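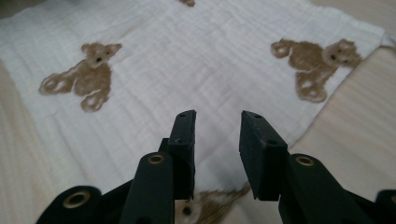
About Ondetura

We hire out and resell things for babies. We are wary of most of what is said about things for babies, including by people in our own trade.

Colette Lefèvre and Lawal Ibrahim started Ondetura after comparing the shopping lists they had been handed before their first children arrived. Lawal's ran to 118 items. Colette's was shorter but came with a discount code, and she has never trusted a list that came with a discount code.

We now have 380 member families and a unit on the Ferrand estate, next to the tyre place. Ring the bell twice.

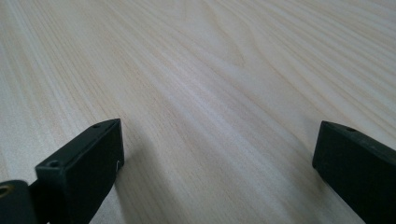
What we don't believe

"Sleep-promoting" fabric. "Developmental" colours. Anything called a system. If a maker tells us a product calms babies, we ask how they know, and so far the answers have been thin. Benoît Delorme keeps them in a folder.

We are also doubtful about "organic" when the label stops there. Organic what, and who checked?

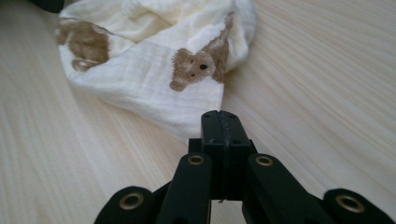
Our hire boxes are dull by design. Each holds 12 basics in one size, and when the baby grows you swap it for the next. People ask why we don't iron anything. A white muslin left in a crumpled heap on a table will do its job as well as a folded one, and we would sooner charge you less. Ironing is extra if your mother-in-law is visiting.

Prams are hired by the month. Car seats we won't touch second-hand, however good the story that comes with them.
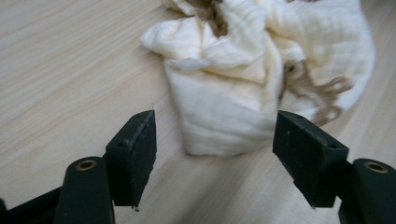 Cots we do take, if the fittings are complete and the mattress stays behind. Léonie Lacroix looks them over and turns down plenty. She doesn't enjoy the phone calls afterwards, so please don't argue.

Are we greener than buying new? We think so, but we drive a van, and we haven't done the sums well enough to put a figure here.

Joining

Membership is open to anyone within reach of the van. Cancel when you like. Ask us awkward questions first.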